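Notebook, February, garment set, hand-held grippers
Bedroom site, continued from the Hardale pages
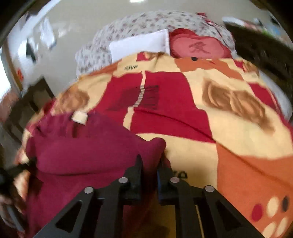
Second pass at the folding demos, two grippers, one operator, whole task done by hand on a bed. Preben Kirkegaard operating, me on notes. The question for today was whether to keep the grasp on the cloth itself or go back to grasping only at hems and corners, as we did on the table at Hoarau. On a bed the hems are hard to find. The cover moves with the garment and there is no hard surface to slide a finger under. Preben went for raised folds instead, with the two tips closing from either side, as on the magenta-maroon piece at its right end, with the second gripper at the left side of it. I want to keep this as the standard grasp for soft surfaces and write it into the instructions before anyone else records.

Settings same as last time. Calibration run at the start, fingers fully open to fully closed, three times each side. The right one reads 2 mm wide when shut. Not fixed, noted in the session header so it can be corrected later.

Things that went wrong, in order:

First batch was too fast. Preben folds the way he folds at home and the tracking dropped on the quick turns. Asked him to slow down at the turn and keep normal speed on the way in and out. Better after that, though he drifts back to fast when he has done a few in a row. Short break every 30 demos from now on.

Picking up the cover along with the garment. This is the main one. If the tips go down too far before closing they take both layers, and you only notice when the cover starts to lift. We decided to keep those demos if the operator lets go and regrasps without stopping, and mark them "recovery". If he stops and resets by hand, throw it out. Veronika Pichler wants the recoveries kept separate from the clean ones in training, at least for the first comparison.

Similar colors. The cover has a big crimson area in the middle and a dark reddish garment on top of it is not much contrast. I would leave it as is. Real bedrooms look like this, and the Plasico set was all plain sheets and the policy did badly on anything printed. But we should have the same garment on a plain cover too, so we can tell whether a miss comes from the color or from the grasp.

Left hand idle. In a lot of the early demos the left gripper just waits next to the cloth while the right does the work. The robot will learn to wait as well. Told Preben to have the left one holding or moving whenever it makes sense, and to park it off the cloth when it does not.

Count at the end of the session: 1,357 demos in the garment set including the older ones. 17 from today thrown out, mostly for tracking. I have not been through the recovery ones yet.

Talked to Veronika on the phone around lunch. She has the Hernus arms running again with the new finger tips and can take a first policy as soon as we send the cleaned set. She asked for the grasp width to be logged at full rate and not thinned out with the rest. Changed that in the export script, old sessions need to be exported again.

To do:
Write up the raised-fold grasp, one page at most
Check right gripper, probably the pivot at the base of the finger
Plain cover for next time
Go through recovery marks with Preben while he still remembers them
Re-export old sessions with full grasp width
Ask Veronika how high above the mattress the arms can start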